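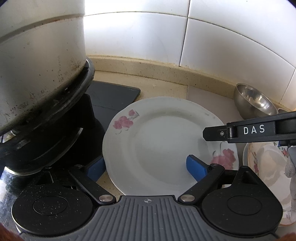
작성: 양손 파지 담당 / 주방 작업대 노트 / 12월, 오후부터 밤까지

에피소드 3211 재생 건. 결론부터 적으면 원인은 아직 모른다. 게시판에는 벌써 "타일 반사로 인한 추적 오류, 조치 완료"라고 올라가 있던데 나는 동의한 적이 없다. 조치 완료라고 쓴 사람이 무엇을 조치했는지도 적혀 있지 않다.

있었던 일만 순서대로 쓴다.

핸드헬드 그리퍼로 모은 접시·볼 정리 시연을 Clellell로 정렬하고, 그 궤적을 Waltow 팔 두 대에 그대로 재생했다. 학습된 정책은 아니고 단순 재생이다. 그러니까 모델 탓은 못 한다. 왼팔이 접시 아래쪽 테두리를 잡고 세우는 구간까지는 문제없었다. 오른팔이 넘겨받으려고 들어오는 구간에서 왼팔이 아직 닫혀 있는데 오른팔이 당기기 시작했다. 접시가 비틀리면서 왼쪽 손끝 패드가 밀려 나갔고, 접시는 매트에 떨어져 두 조각이 났다. 다친 사람 없음. 팔 옆에 사람이 서 있지 않았기 때문이지 안전 기능이 잘 돌아가서가 아니다.

여기가 제일 마음에 걸린다. 힘 제한이 걸려야 하는 상황인데 걸리지 않았다. 로그에는 정지 이벤트가 없다. 비상정지는 내가 손으로 눌렀고, 누른 시점은 이미 깨진 뒤였다.

반사 가설에 대해. 타일이 번쩍거리는 건 사실이고, 광각으로 찍으면 벽 한쪽이 하얗게 날아간다. 그런데 그게 원인이면 위치가 튀어야 한다. 3211의 손목 위치는 처음부터 끝까지 매끈하다. 튄 곳이 한 군데도 없다. 이상한 건 위치가 아니고 시각이다. 왼쪽 그리퍼의 개폐 신호가 오른쪽보다 70 ms 뒤에 있다. 시연한 사람이 늦게 연 것인지, 기록이 밀린 것인지는 이 파일 하나만 봐서는 구분이 안 된다.

그래서 같은 묶음의 나머지를 봤다. 양손으로 넘기는 동작이 들어간 에피소드만 골라 왼쪽 영상에서 패드가 벌어지기 시작하는 프레임과 개폐 신호가 움직이는 시점을 하나씩 손으로 맞췄다. 눈 빠지는 일이다. 영상 기준으로는 왼손이 먼저 연다. 신호 기준으로는 오른손이 당긴 다음에 왼손이 연다. 사람이 그렇게 했으면 시연 중에도 접시가 걸렸을 텐데 영상에는 그런 장면이 없다. 나는 기록이 밀렸다는 쪽에 무게를 둔다. 무게를 둔다는 것이지 확인했다는 뜻은 아니다.

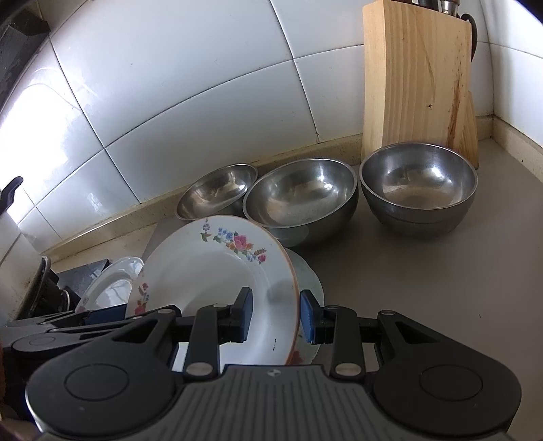
큰 꽃무늬 접시 접근 구간. 테두리가 양쪽 패드 사이에 들어와 있음.

접시 쪽이 볼 쪽보다 훨씬 까다롭다. 테두리가 얇아서 패드가 조금만 덜 닫혀도 헐겁고, 조금만 더 닫히면 도자기를 누르는 꼴이 된다. 시연자는 손에 오는 느낌으로 맞춘다. 재생하는 팔은 숫자만 보고 닫는다. 그 숫자의 시각이 밀려 있으면 접근은 맞는데 닫는 순간이 틀린다. 접근이 멀쩡하니까 화면만 보고 있으면 다 잘되는 것처럼 보인다.

Jirberg 쪽에 전화했다. 답은 "정렬 오차는 사양 범위 안"이었다. 사양이 얼마냐고 물었더니 100 ms라고 한다. 두 팔이 접시 하나를 같이 잡는 작업에 100 ms를 허용한다는 게 무슨 소리인지 모르겠다. 한 팔로 컵 옮기던 시절에 정한 값을 그대로 둔 것 같다고 했더니 확인해 보겠다고 했다. 지난번에도 확인해 보겠다고 했고 아직 답을 못 받았다.

Clellell 설정 파일도 열어 봤다. 왼쪽 장치의 시간 보정 항목이 비어 있다. 비어 있으면 기본값을 쓴다고 되어 있는데 기본값이 무엇인지는 문서에 없다. 로그에도 안 찍힌다. 업데이트 전 설정과 비교하고 싶었으나 예전 파일을 누가 덮어썼다. 설정 파일을 공용 폴더에서 직접 고치지 말라고 벽에 붙여 놓은 지가 언제인데.

시도한 것들.

왼쪽 신호를 70 ms 앞으로 당겨서 재생. 접시 대신 같은 크기의 플라스틱 원판 사용. 세 번 해서 세 번 다 넘어갔다. 다들 여기서 끝내고 싶어 했는데, 세 번은 아무것도 아니다. 원판은 접시보다 가볍고 미끄러지는 방식도 다르다.

보정 없이 원판으로 재생. 두 번은 걸렸고 한 번은 그냥 넘어갔다. 이 한 번이 설명이 안 된다. 시각 밀림만 문제라면 매번 걸려야 한다.

팔 속도를 절반으로 낮추고 보정 없이 재생. 걸리긴 하는데 패드가 빠지지 않고 버틴다. 힘 제한은 이번에도 안 떴다. 제한값이 높게 잡힌 것인지 아예 꺼져 있는 것인지 컨트롤러 화면으로는 알 수 없다. 화면에는 초록색으로 "활성"이라고 나온다. 그 초록색을 나는 이제 안 믿는다. 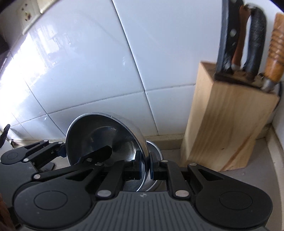
Chuang, 12월 — 저녁에 볼 구간만 따로 다시 돌렸다. 도자기를 빼면 적어도 깨질 것은 없다.

스테인리스 볼을 옆으로 세워서 무는 동작은 밀림이 있어도 대체로 넘어간다. 테두리가 말려 있어서 패드가 걸릴 자리가 있고, 조금 비틀려도 금속이 받아 준다. 대신 소리가 난다. 넘겨받는 순간에 짧게 긁히는 소리. 처음 돌렸을 때도 났는데 다들 원래 나는 소리로 여겼다. 나도 그랬다. 돌이켜 보면 그 소리가 두 팔이 동시에 잡아당기고 있다는 신호였고, 볼만 다루던 동안에는 그게 고장으로 드러나지 않았을 가능성이 있다. 가능성이라고만 적어 둔다.

관절 전류를 뽑아서 소리 나는 시점과 맞춰 봤다. 왼팔 손목 전류가 그때마다 솟는다. 솟는 높이가 들쭉날쭉하다. 보정을 넣으면 낮아지기는 하는데 없어지지는 않는다. 그러면 밀림 말고 다른 것이 하나 더 있다는 얘기다. 의심 가는 것을 적어 두면:

패드가 닳았나. 왼쪽 패드를 빼서 봤는데 표면이 반들반들한 데가 있다. 새것과 비교는 못 했다. 새것이 없다. 주문 넣음.

좌우 좌표계 사이의 오프셋. 시연 시작할 때 두 그리퍼를 맞대고 기준을 잡는데, 이 절차를 사람마다 다르게 한다. 맞대고 가만히 있어야 할 시간을 누구는 세고 누구는 안 센다. 절차서에는 "잠시"라고 적혀 있다. 잠시가 얼마인지 정해야 한다.

개폐 폭 환산. 핸드헬드 쪽 손잡이 각도를 Waltow 손끝 폭으로 바꾸는 표가 있는데 이 표를 만든 기준 물체가 무엇이었는지 기록이 없다. 두꺼운 물체로만 만들었다면 접시 테두리처럼 얇은 데서는 틀릴 수 있다.

묶음 전체 200개는 일단 격리 폴더로 옮겼다. 삭제 아님. 누가 학습에 넣겠다고 꺼내 가면 이 노트부터 읽을 것. "양손 구간만 빼면 쓸 수 있지 않냐"는 질문을 벌써 받았는데, 한 손 구간도 신호 시각이 밀린 것은 똑같다. 표가 안 날 뿐이다.

힘 제한은 별도 건으로 분리했다. 데이터가 밀렸든 안 밀렸든, 팔이 물체를 사이에 두고 서로 당기면 멈춰야 한다. 이걸 데이터 문제로 묶어서 닫으면 다음에는 접시 자리에 손가락이 들어간다. 확인될 때까지 Waltow 두 대 동시 구동 금지. 컨트롤러에 자물쇠 걸어 두었고 열쇠는 내 서랍에 있다. 서랍도 잠갔다.

게시판의 "조치 완료"는 내가 "조사 중"으로 바꿨다. 불만 있으면 전화하시오.

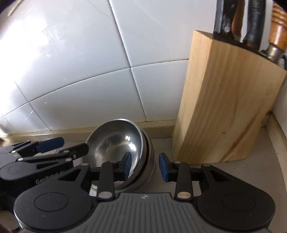 Kyriaki Kouris: 밀림이 고정값이라는 근거가 약해 보입니다. 손으로 맞춘 프레임이 양손 넘기기 구간에만 있으니, 에피소드 앞쪽과 뒤쪽에서 각각 재 보세요. 뒤로 갈수록 커지면 오프셋이 아니라 클럭 드리프트이고, 그러면 일괄로 당겨서 넘어간 세 번은 운이 좋았던 겁니다. 보정 없이 한 번 넘어간 것도 그쪽이면 일부 설명이 될 수 있고요. 힘 제한 분리는 찬성합니다. 다만 자물쇠 열쇠가 서랍에 하나뿐이면 곤란하니 복사본을 만들어 주세요.

맞는 말이라 바로 해 봤다. 앞쪽은 볼을 처음 무는 시점, 뒤쪽은 놓는 시점으로 잡았다. 긴 에피소드 두 개에서는 뒤쪽 밀림이 더 크게 나왔고, 짧은 것에서는 차이가 프레임 간격보다 작아서 뭐라고 말할 수 없다. 드리프트라고 부르기에는 아직 표본이 모자란다. 손으로 프레임 맞추는 작업을 나 혼자 하고 있다는 점도 문제다. 내가 보고 싶은 대로 맞추고 있을 수 있으니, 신호 그래프를 가린 상태에서 다른 사람이 한 번 더 찍어야 한다.

내일 할 것: 두 그리퍼를 동시에 딱 소리 나게 닫았다 열기를 기록 처음과 끝에 넣고 길게 녹화. 컨트롤러 파라미터는 화면 말고 원본 파일로 덤프. Jirberg에는 전화 말고 메일로, 답이 글로 남게.

열쇠 복사 맡김.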